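Preparing Household Items for Donation and Reuse

Fleditz Reuse Center, Household Guidance
Updated June 26, 2025

Residents who plan to bring furniture or household goods to the center are asked to prepare them at home before booking a drop-off. Items that arrive clean, complete and safely packed can be placed with a new household much sooner than items that need to be sorted first.

Cleaning. Wipe hard surfaces with warm water and a small amount of dish soap, then dry them with a soft cloth. Do not use bleach on painted metal. Upholstered pieces should be vacuumed, including under the cushions, and aired for 2 days before delivery.

Small appliances. Empty crumb trays, water tanks and filters. Wind the cord and fasten it with a paper tie. Tape the instruction booklet to the appliance if it is still available. Appliances with cracked housings or damaged cords should be taken to the electronics counter.
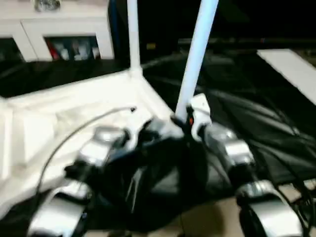
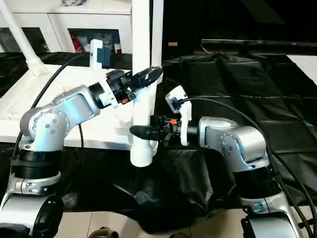
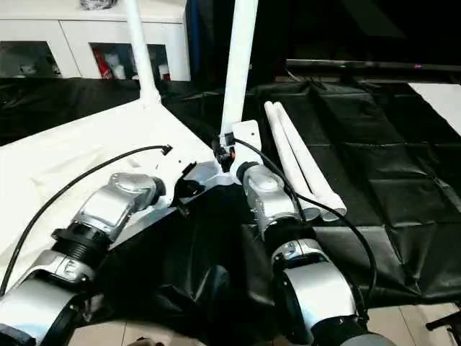 Furniture that can be taken apart should be taken apart at home whenever the doorway or the vehicle requires it. Lay a blanket or old rug on the floor first and clear enough space to walk around the piece. A table is best turned upside down on a protective covering, as with the white frame on black plastic sheeting in the second picture, so that the legs are within easy reach. Loosen each fastener a little before removing any of them completely. Place all screws and brackets in one bag, write the name of the item on it, and tie the bag to the largest part.

Size and weight. Single parts may not exceed 33 pounds unless two people are present to unload them. Boxes should be filled to the top and closed flat. Glass shelves are wrapped separately and marked on both sides.

Items not accepted. The center cannot take mattresses, cribs, opened paint, fuel containers or furniture with signs of insects. Liquids and household chemicals belong at the hazardous waste counter and must remain in their original containers.

Booking. Drop-off appointments last 30 minutes. Households with more than 9 boxes should request a double appointment. Questions about large items may be directed to Maureen Pilkington, Furniture Intake. Questions about appliances may be directed to Keith Bramwell at the electronics counter.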